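Bench rules for simulated assembly cells

Bench rules for simulated assembly cells are the working habits that people who build robot tasks in simulation agree on, so that one person's virtual table means the same as the next person's. I say "agree on" loosely. I've worked with the Adstead rules for long enough to have opinions about them, and I'll try to keep the opinions to the places where they're useful (no promises!).

The rules cover a single fixed arm at a table, with the parts it has to handle laid out within reach. They don't cover mobile robots or anything with a person standing in the cell.

Background

The first version was written at Adstead for a project called Jikinow, which needed one assembly task to run the same way on several machines. It was 25 rules long and, to be fair, a bit of a shopping list. Ruklow took it up later and cut the repeats, and most people now use the Ruklow text even when they still call it Adstead. Confusing, yes, but you get used to it.

Layout

The layout rules are the ones everyone reads. The arm goes at one end of the table, on a pedestal, so that most of the top stays free. Loose parts sit on a board or in a tray and never straight on the table. The fixture gets its own spot with its long side running the same way as the table – a small thing, but it makes wrong angles so much easier to catch by eye. In the cell I know best that means a blue board for the two blocks, a black tray for the small pale parts, and the fixture nearer the front edge. 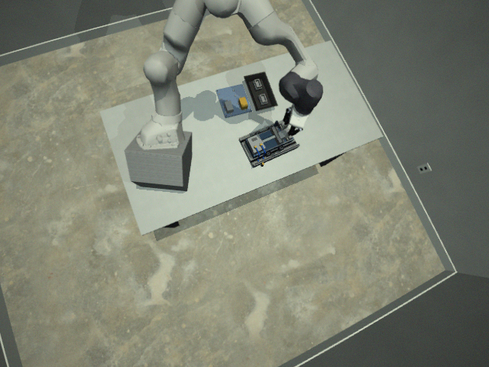 Approach and clearance

The gripper should come to a hold point above its target before it goes down, and the hold point has to be written in the task file as a height above the part. The Ruklow text asks for 60 millimetres over a tray and leaves fixtures to the author, which I think is the weakest bit of the whole document. Fixtures are where the trouble is! They have rails, pins and housings at different heights, and a clearance that's fine at one end can be hopeless at the other.

My own habit is to set the clearance from the tallest thing on the fixture and then slow the arm down for the last 5 millimetres. Preda, the checking tool most of us run, will flag a missing hold point but it won't tell you that yours is silly.

Working beside a fixture needs a separate entry, with the side named and the finger opening given. People forget the opening all the time (me included), and then the fingers are wider than the space they've been sent into.

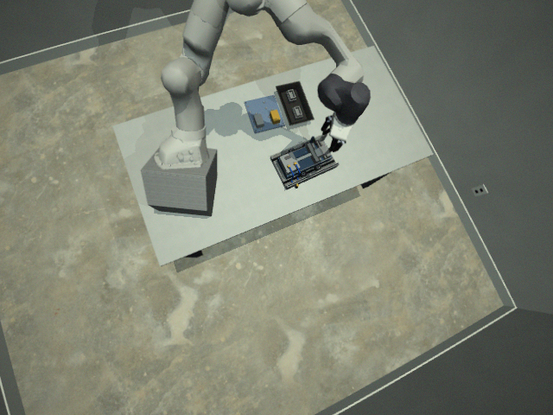
Gripper fingers beside the right end of the fixture, with the board and tray farther back.

Repeat runs

A task counts as tested once it has been run 600 times with small changes to where the parts start. The board may be turned a little, and so may the tray, but the pedestal and table stay put. Each run is logged with its starting layout, the rule version and the reason for any stop. I'd add the name of whoever set the limits, as that's always the first thing I want to know when I pick up an old file.

Failed runs are kept. The early Adstead text let you throw away a run if the parts had been placed out of reach, and almost 25 of ours went that way before we changed our minds. I still wish we had them. Out-of-reach starts say a lot about how well the limits were chosen.

Views

Camera positions are fixed for the length of a test and saved with it. A high view that takes in the pedestal, the whole group of parts and the floor around the table is the usual choice, and I like it for spotting a layout that has drifted. For checking fingers against a tray you'll want something closer as well. The rules only ask for one view, so the second is up to you. 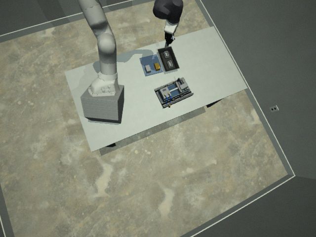

One reader from Ruklow wrote in to say that a single saved view should never have been allowed, and that the next text ought to ask for two, with the closer one aimed at whichever part is being picked. They also pointed out that a fixed view is only worth having if the light is fixed too, and the present rules leave lighting out altogether. I agree with the second point completely. On the first I'm still wavering, mostly over storage.

Open questions

Lighting is on the list for the next revision, along with a proper clearance rule for fixtures. There's also a long-running argument over whether the colours of boards and blocks should be set or left free. Jikinow files keep them the same throughout, and Preda doesn't check them either way. A draft is due in December.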